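Bench cell inspection, two-arm table, Plorelton lab
Checklist for the place-setting study, with comments

Fill in before the first episode of a session. Mark OK, Fix or Stop. A Stop on any line means arms stay unpowered until it is cleared.

1. Frame bolts at the tabletop: OK. Paint marks line up.
2. Corner posts and angled struts: OK.
3. Right arm stand: Fix. Slight play when pushed by hand - tighten the base before the next long run.
4. Cable loops at both wrists: OK. Slack checked at full reach, no rubbing.
5. Gripper fingertips: OK, both arms. Wipe after each session.
6. Emergency stop: OK. Tested 2 times, power cut both times.
7. Speed limit in the Khurana controller: OK. Confirmed on screen before loading the policy.

Comments on the table layout are under the dateline. Tray, plate, fork and cup go back to their start positions before every reset.

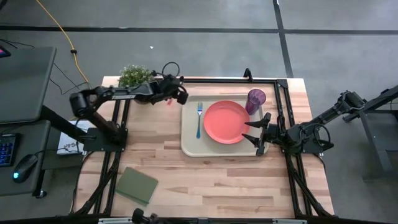
PLORELTON, January

8. Tray position: OK. Plate right of center, fork to its left with tines toward the top of the tray, cup at the upper right corner.
9. Loose items on the wood: Fix. Small red piece near the left gripper and a closed notebook at lower left. Clear both. The plant may stay if the left arm's path is checked against it.
10. Floor cables: Fix. The yellow extension cable needs a cover where people walk.
11. Box between desk and table: Fix. Move to storage.

Note on results: the method comparison uses 100 episodes per policy, trained on 3,000 demonstrations. Episodes recorded with an open Stop are dropped from the count. Episodes with an open Fix are kept but flagged, and the success rate is reported with and without them.

Next inspection: before the Brakotton policy is loaded.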